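Flatden 室内残響データセット
README(データカード)

概要

Flatden は、住宅や小規模な施設の室内で計算した音響インパルス応答と、その部屋の形状情報をまとめたデータセットです。残響時間の推定、音声強調の前処理、補聴器の評価などに使うことを想定しています。収録数は 1,261 件、部屋モデルは 168 室です。

収録内容

rir/ インパルス応答(WAV、モノラル、48 kHz、24 bit)
rooms/ 部屋の形状(OBJ)と壁面ごとの吸音率(CSV)
meta/ 音源と受音点の座標、室容積、残響時間の計算値
preview/ 部屋モデルの確認用レンダリング(PNG)

ファイル名は「部屋番号_音源番号_受音点番号」の順です。番号はゼロ埋めで、欠番があります。欠番の一覧は meta/missing.csv を見てください。

作成方法

低域は波動ベースの計算、中高域は幾何音響の計算で求め、クロスオーバーで合成しました。吸音率はオクターブバンド 8 帯域で与えています。計算は Liam Conneely、部屋モデルの整備は Friederike Grube が担当しました。旧版の Cutamden で使っていた吸音率の表は、布張りの面の値が高すぎたため差し替えています。旧版と混ぜて学習に使わないでください。

使い方

1. アーカイブを展開し、meta/index.csv を読み込む。
2. split 列で train、valid、test を選ぶ。
3. 無響音声と畳み込む前に、先頭の直接音までの遅延を揃える。遅延量は onset 列にサンプル数で入っている。

分割は部屋単位です。同じ部屋の応答が train と test の両方に入ることはありません。

既知の問題

・約 50 件で、応答の末尾に低レベルの周期ノイズが残っています。flag 列が 1 の行が該当します。
・家具の散乱係数は一律の値です。本棚の多い部屋では、高域の減衰が実測より遅くなる傾向があります。
・壁に掛けた額は形状として扱わず、背後の壁と同じ吸音率で計算しています。

preview/ について

preview/ の画像は目視確認のためのもので、音響計算には使っていません。色や質感は吸音率と対応しません。

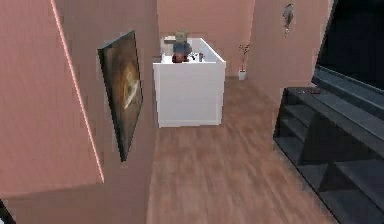

図1 室内モデルのレンダリング。ピンクの壁と額入りの絵。

ライセンスと引用

データは CC BY 4.0、付属スクリプトは MIT ライセンスです。引用するときは、データセット名、版番号、作成者名を記載してください。

変更履歴

1.2 2023-06-02 吸音率の表を差し替え、全件を再計算。
1.1 onset 列を追加。座標の単位をメートルに統一。
1.0 初版。

次の版は 8 月を予定しています。受音点の指向性を選べるようにする作業を Osvaldo Marchetti が進めています。不具合の報告には、部屋番号と版番号を添えてください。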